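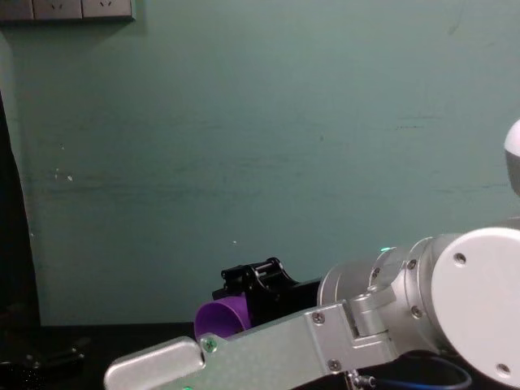 I've had the Kavanagh kettle for 13 months now and I still like it, which is more than I can say for the last two. It boils fast, the handle stays cool and the lid opens properly wide, so filling it under our stupid low tap is easy (finally!). Paid $44 on special at Worix.

Gripes? The beep. It's LOUD, and you can't turn it off, so my 5 am cuppa wakes the whole house. The cord's a bit stingy too. Shu-fen has the older Prekosden and reckons hers pours neater, and after a go at her place I'd agree. Mine dribbles if you rush it. Still, I'd buy it again.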